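Coltholm Robotics Club Forum > Build Season > Two-arm cable task

Cable routing task, looking for input before the August demo
Started by drekadach_arms

drekadach_arms
Posts: 200

Our student team is doing the two-arm cable task this term. The job is to run a thin cable along an aluminum extrusion frame using one arm on each side, with no human hands once it starts. The frame stays on a plain blue cloth so the overhead vision has an easy background.

We split the work like this. Right arm carries the cable, left arm takes the end and holds tension. Each arm runs from its own script and they trade a "ready" flag. Tania Thambiah wrote the flag part and it has been solid.

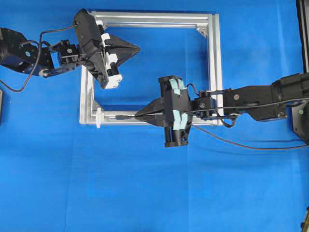
The part I want advice on is the handoff. If the two grippers come in at the same height they get in each other's way, so we stagger them, left one high and right one low. That costs us a move every cycle because the left arm has to come back down before it can take the cable. I would like to get rid of that move if I can.

Scoring is on time and on how straight the cable ends up. We get 8 minutes for the full run.

surari_j
Posts: 41

Why does the left arm start high at all? Park it out to the side and bring it straight in. We did that last year and it worked fine.

drekadach_arms
Posts: 201

We tried it. From the side park our shoulder joint is close to its limit and the wrist comes in at a bad angle. It may be different on your arms. I think yours have longer links.

fherath
Posts: 1,053

I'm with surari on this. Fix the park position first. If the joint limit is the problem, move the base over a little and redo the calibration. It takes an evening. You are building a workaround on top of a mounting problem.

Fathima Herath

drekadach_arms
Posts: 202

We can't move the bases this close to the demo. Everything else is calibrated to where they are now, including the stuff the other subteam is doing.

I did try something else after reading these. The left arm grips the cable first and stays there. Then the right gripper opens its fingers and slides along the cable toward the next point on the bottom rail. The left one just acts as an anchor. It removes the handoff from the middle of the run, so there are fewer flags to wait on. Code is shorter too.

The downside is that the right gripper has to open enough to slide but still keep the cable between the fingers. I set the opening by hand and it is different for every cable we use.
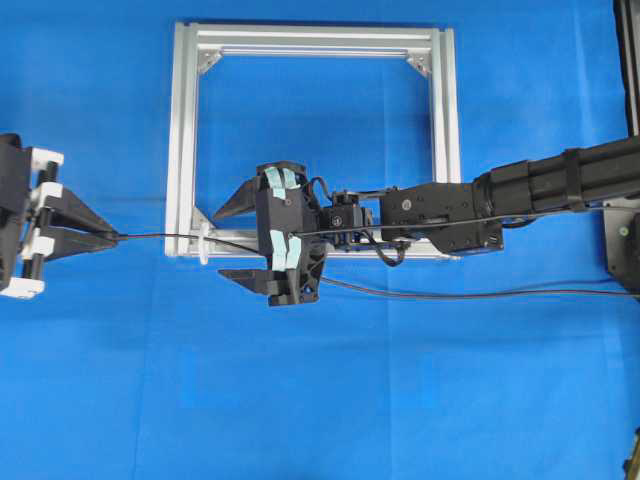
Tania Thambiah would rather keep the handoff. Sliding depends on friction, and friction changes when the cable gets dirty or the finger surface wears down. With a handoff you know where the cable is because you put it there. She asked me to post that so it's in the thread.

seneviratne_k
Posts: 17

I don't agree with that. A handoff has two grips that can each miss. Sliding has one. You can check tension from the motor current on the left side and stop if it jumps.

fherath
Posts: 1,054

Motor current on small servos is noisy. You'll get false stops all day unless you average it, and by the time the average moves you have already pulled the cable out. Seneviratne, what are you running that you can read it that cleanly?

seneviratne_k
Posts: 18

Same size servos as most people here. I average over a short window and slow the arm down while sliding. It isn't perfect but it's usable. I can post the settings tonight.

drekadach_arms
Posts: 203

Please do. I'll try it with the slower speed.

Separate question while people are here. How are you all handling the connector end? Ours has to be pointed the right way before it goes anywhere near a socket, and the arm has no idea which way it is turned. At the moment I go by the side view and type in a wrist correction, which obviously won't be allowed in the demo.

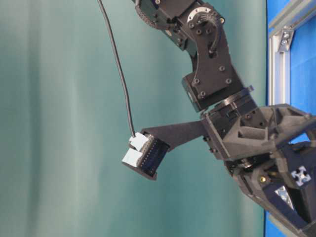
My plan is to train a small classifier for connector angle, nothing fancy, just nearly right or not right. If it says not right, the wrist turns one step and we check again. The other option is a little slot on the table that forces the connector to line up when you push it in. Parts for that would be 2 printed pieces and some screws.

surari_j
Posts: 42

Do the slot. Check the rules on fixtures though, I remember there was a size limit.

fherath
Posts: 1,055

Slot. The classifier will take you longer than you think, mostly the labeling.

drekadach_arms
Posts: 204

OK, slot first. I'll read the fixture rule and post the drawing once I have one. If the classifier gets done too we can compare them after the demo.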